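Vuvetti Entryway Sweep Set
Item 3782

Dustpan and hand brush for tile floors, doorways and the places where shoes come off

Sold by Olano Home. Page updated Jun 20, 2025.

If your front door opens onto tile, you already know where the dirt goes. It stops in the grout lines, it collects along the bottom of the door frame, and whatever gets past that ends up in the next room on somebody's socks. We've been sweeping entryways with the Vuvetti set since last August, and it has become the thing we grab first (before the vacuum, before the big broom, before anything with a cord).

The set is simple. You get a wide dustpan with a thin front lip and a hand brush with a comfortable grip and soft, fairly dense bristles. The lip is the part we love! It bends just enough to follow a tile that sits a little high, so the fine stuff goes into the pan and doesn't leave that gray line you have to chase backward across the floor.

Where it earns its keep

Small, busy rooms with a lot in them. Playrooms, back halls, the corner where toys and bags and clothes pile up between one weekend and the next. A full-size broom is clumsy in there, and you spend more time steering the handle than sweeping.
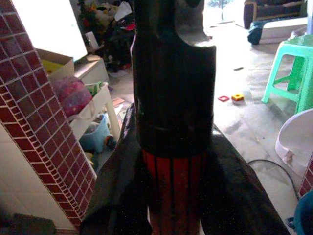 With a hand brush you can get down low and work in under a shelf, along the foot of a pillar or into the gap behind a box you don't feel like moving today. Wing-sze Ko, who tests most of our floor care, likes to start at the back wall and work toward the door, and we've all picked up the habit from her. Pick up the big things first, by hand, and put them in a basket to sort later. Paper scraps and dust can wait until the floor is clear enough to see.

A word on shelving: lift the light things off the bottom level if you can, sweep under, then put them back. It takes a minute and it makes a huge difference to how the room smells in summer.

At the threshold

Door sills are the real test of any dustpan. The floor often changes height there, the frame gets in the way of your elbow, and you usually have one foot in each room. Set the pan down flat on the tile with the open edge toward the doorway, hold it still, and bring the dirt to it in short strokes. Long strokes flick crumbs over the top. Short ones don't, and you can keep your wrist straight the whole time.

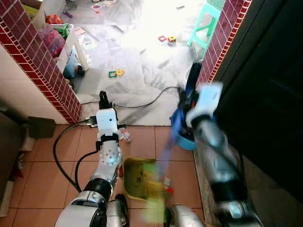

Unglazed clay tile is rougher than it looks, so go over it twice, once along the grout lines and once across. Glazed tile needs only the one pass. For wood floors we'd still use this set happily, but check the front lip for grit first and wipe it if you feel any.

What's in the box

1 dustpan with flexible front lip
1 hand brush
2 wall hooks with screws

The brush clips into the dustpan for storage, and the pair hangs from a single hook. The second hook is there if you'd like them apart.

Care

Rinse both pieces in lukewarm water with a drop of dish soap. Comb the bristles out with your fingers and hang the brush with the bristles down until it's dry. Please keep it out of the dishwasher. Hair wound around the base of the bristles comes off easily with an old comb.

Notes from people who use it

"I bought one for the front hall and ended up getting another for the kids' room. The lip really does sit flat, even on our old tile." Thérèse Lemieux

"Great brush, grips well when my hands are damp. I'd like a slightly deeper pan for dog hair, but I've stopped using my old one completely." Hanyu Liang

"Give the hook a proper wall plug if you have plaster. Mine pulled out the first week, fine ever since." Feng-yi Lu

Shipping and returns

Orders go out within 2 working days. Unused sets can come back within 20 days in the original box. Replacement brushes are sold separately and fit every Vuvetti dustpan we carry. For questions about sizes or spare hooks, write to Pao-chu Siu at the Olano service desk.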